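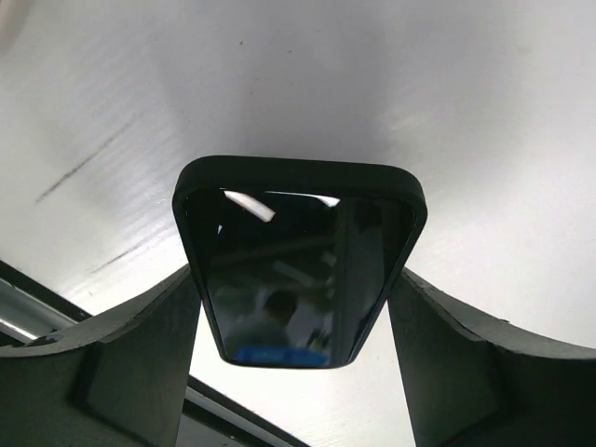 Phone stands get sold as a cure for looking at your phone too much, and I'd like to start by doubting that out loud. Ask the room how many have one at home. Wait for the hands. Then ask how many put the phone in it last night. The pitch is that a phone with a place of its own stops bothering you. But even switched off, it's a dark sheet of glass that picks up the ceiling lights and the shape of whoever is near it, and your eye goes there. A stand lifts that glass to face height. I have trouble seeing how this counts as putting the thing away.

Talks > Desk and Home > Speaker Notes
Next talk Previous talk Handouts Contact

Notes for Mon 30 August, Noltdale. Slot is 16 minutes, so drop the part on charging cables if the opening runs long. Don't read the slides.

Start with the claims. The Wistness leaflet says a stand "gives your phone a home." Read it in a flat voice, let them laugh if they want to. Then the serious point: a phone already has a home, the pocket, and it has a second one, the drawer. Neither takes up any of the desk. When I cleared my own desk last December I found three stands on it and the phone was under a newspaper.

Next, the shape. Most of the cheap ones are the same idea, a round base with a cradle on a short upright. Fine as far as it goes. My complaints:

- The cradle is made to fit a bare phone. Hardly anyone carries a bare phone.
- A case with a raised rim adds width on both sides, and the makers' drawings tend to leave it out.
- The base has to be heavy enough that a tap on the top corner doesn't tip it. Try this in the shop. Tap it with a phone in it, and do it rudely.
- One hand should be enough to set the phone down. If you need the other hand to steady the base, you'll stop using it in a week.
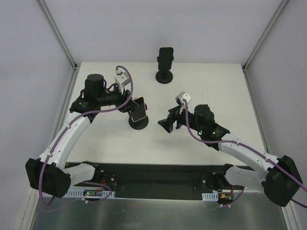

That last complaint is the one I care about most, so slow down there. Setting a phone in a cradle looks like nothing, but you have to line up the bottom edge and get the lean right before you let go. People who sell stands do it all day and make it look easy. Ask for someone from the front row to try it while holding a coffee cup - an empty one, please, after what happened in Totesus.

Then the test I ran on myself. I kept a stand on the kitchen counter for 14 days and wrote down each time I picked the phone up out of it. The total was 264. I have no count from before the stand, so it proves very little, and I should say so before someone in the audience does. What I can say is that it didn't feel like a cure. I read more recipes, I'll grant that. I also read a lot of other things while the onions burned.

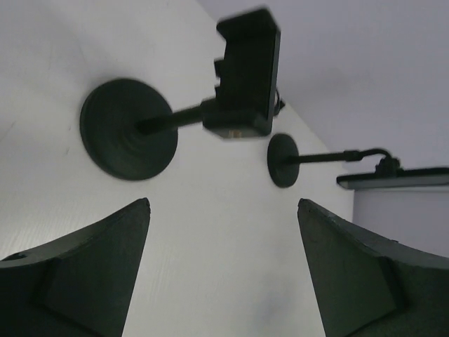
So is there any good reason to own one? Video calls, and cooking from a recipe if you can leave the rest of the phone alone, because both of those need the screen upright and your hands free.

Give that answer and leave it. Don't soften it, the room can argue later.

Placement comes next. The advice you hear is to keep the stand at the back of the desk, out of the way of your papers. I'm not convinced. At the back you have to reach over everything to get it, which sounds like a point in its favor until you watch someone knock a pen cup over doing it. My preference is off the desk altogether, on a shelf across the room. The Kashindye wall mount people will tell you the wall is the answer. Maybe. I'd want to know what happens to the paint when it comes off, and their booklet doesn't say.
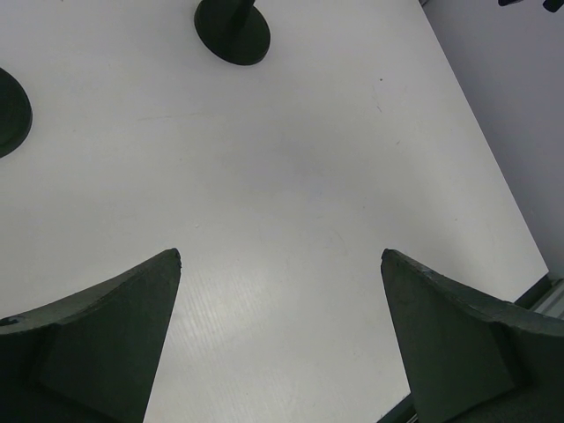
A listener at the last talk objected that I was being unfair to the stand, that a clear desk with one phone standing on it still beats a phone buried in mail, and that at least she could find hers now. Repeat this one in full. It's a decent objection and I don't have a great reply. Finding the phone is a real problem and the stand does solve it, provided the phone goes back in.

My weak reply, if pressed: a bowl by the door does the same job and also takes keys.

Leave 8 minutes for questions. If price comes up, say to borrow one first and see whether it's still in use after a month. Handouts are in the blue folder, and collect the sample stand before people leave.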